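Filed under: Kitchen & Dining Room Checks
Print this page | E-mail this page

Table and tableware check, upstairs dining room
Checked by Rochelle Bolger, 19 May 2022
Comments by R.B. unless initialled otherwise

1. Table stands level, no rocking - PASS
Leaned on it at each corner with my full weight, which I am not recording. The folded beer mat from March has gone and isn't missed.

2. Table edges free of splinters - PASS
Ran a tea towel along the wood and it didn't snag. Hemi Hapeta asks for the edge to be oiled. Hemi asks for this every time.

3. Cover flat, no ruck to tip a bowl - PASS
Smoothed by hand. Please stop ironing it on the table.

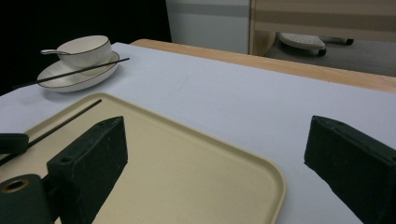

4. Trays sound, rims whole, no cracks at the corners - PASS WITH COMMENT
Bend test done gently. A tray that creaks goes in the bin, and "it's only a small creak" is what was said about the last one. Specks to be wiped off before service and the tray looked at again in decent light.

5. Chopsticks straight, smooth, in pairs - SEE COMMENT
Stock list says 50. I don't believe the stock list. Any chopstick without a partner goes back in the drawer until one turns up. Roughened tips go out, and no, they aren't plant labels (K. Srivastava, please note).

6. Plates, saucers and bowls free of chips - PASS
Run a fingertip round the dark line on the rim, slowly. Chips hide well there. One reject from the cupboard, wrapped in newspaper and marked SHARP in letters even Kuldeep can read.

7. Bowls sit steady on plates - PASS WITH COMMENT
If a bowl leans, take it off and try it on another plate before blaming the bowl. Do not carry a leaning bowl with soup in it. Shirin Zarei has the scald report from March, should anybody need persuading.
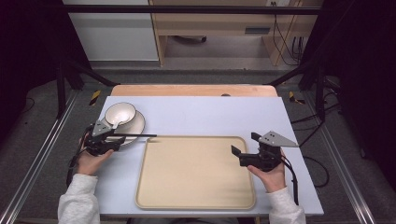
8. Floor clear for anyone carrying a tray - ACTION
Cables on the carpet to be coiled and moved off the walking line. Two people have told me they always step over them. That is also what I wrote last time, under "Cause".

9. Wall outlet and leads by the desk - ACTION
Leads to be tied up neatly and the outlet looked at by Morfudd Skyrme, who has the certificate and the proper screwdriver.

10. Tableware put away by type after use - FAIL
Saucers under the plates again.

Next check: before the 22 new bowls go into use. Items 8 and 9 to be signed off by M.S. first.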